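Refurbished phone grading

Refurbished phone grading is the practice of giving a used mobile phone a letter or word, such as "A", "Very Good" or "Like New", that is meant to tell a buyer what condition it is in. Grades are set by the seller in most cases. No law in most countries says what a grade must mean, and the same scratched phone can be sold under different grades by different shops.

Origins

Early resellers sorted phones into "working" and "for parts". Letter grades spread as trade moved online and buyers could no longer handle the phone first. The wholesaler Miltell is often credited with the first public grading chart, though the claim rests mostly on its own sales material. The chart ran to 20 lines and left terms such as "light wear" undefined.

Reliability

Sellers describe grading as careful and consistent. The evidence for this is thin. In a test by the consumer newsletter Penrose, 217 phones were bought from online shops and graded again by a second team. Nearly half received a different grade, most of them a lower one. The newsletter did not publish its photographs, so its own grading cannot be checked either.

Battery health is a further weak point. Some sellers promise a minimum capacity, but a phone's own reading may be unreliable after a repair. A battery rated for 500 charge cycles may also age faster if kept hot – a history that no grade records.

Packaging and presentation

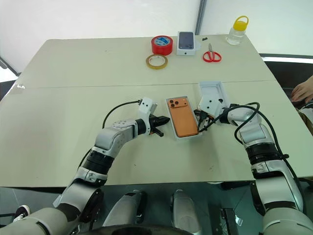
Packaging has little to do with grade, although it plainly affects how buyers see a phone. Resellers such as Ata and Udton offer a boxed option at a higher price, and neither says that the phone inside has been tested any further. An orange smartphone lying face down in an open white tray shows its back and its triple camera, while the screen, where wear tends to matter more, stays out of sight. Critics say listings should show both sides. Sellers reply that a buyer can return the phone, usually at the buyer's own cost.

See also

Consumer protection
Electronic waste
Right to repair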